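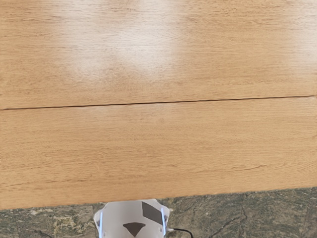 What should I put out in winter to keep the chickadees coming to my feeder?

Black oil sunflower seed, in the shell or out of it, and keep it topped up through the cold months.

fencepost_sue
That's the short answer I got from the pinned page and I followed it last November. Bought a big bag of the Sayce black oil seed and hung a tube feeder off the porch. Chickadees showed up quick, and then so did every house sparrow in the county. Now they sit there all day and the chickadees grab one seed and leave. Is this normal or did I hang it wrong?

mudroom77
Grabbing one seed and leaving is just what chickadees do! They take it off to a branch and hammer it open there, or stash it in some bark for later. So I wouldn't worry about that part. The sparrows are a pain though. Mine calmed down a lot when I quit buying mixes with millet in them.

fencepost_sue
No millet in mine, it's straight sunflower. That's why I'm stumped.

tworiver
What perches does the tube have? If they're long, cut them down. Chickadees can hang on to next to nothing and sparrows like to sit down to dinner. I took a hacksaw to my Oltex tube (the cheap green one) and it made a real difference.

mudroom77
I did the same and it made zero difference, sorry. My sparrows learned to cling in a week or so. You'd be better off with a small feeder that swings.

tworiver
Well, yours must be smarter than mine. I'm at 2,000 feet and don't get the big gangs you get in town, so maybe that's all it is.

gravelpath
I'm going to disagree with the pinned answer a bit. Seed is fine but suet is what brought chickadees to my yard, and downy woodpeckers too. Fukent has a plain beef cake with no grain in it, and the sparrows mostly ignore it. Starlings don't, but you can get a cage that only opens at the bottom.

fencepost_sue
Does it melt? My porch gets the afternoon sun.

gravelpath
In summer, yes, plain suet goes soft and can go bad, so I take mine down about when the tulips finish. Shade helps. Look for the no-melt kind if you want to leave it up.

oldlarch
Don't forget water. I run a heated dish all winter and get more birds at that than at any feeder. Also please scrub the tube out now and then, wet seed molds at the bottom where you can't see it.

tworiver
Seconding the scrubbing. One part bleach to nine parts water, rinse it really well, let it dry all the way before you fill it.

fencepost_sue
Okay, I'm moving the tube to the maple, trimming the perches (sorry mudroom) and trying one suet cake on the shady side. Will post back when it gets cold.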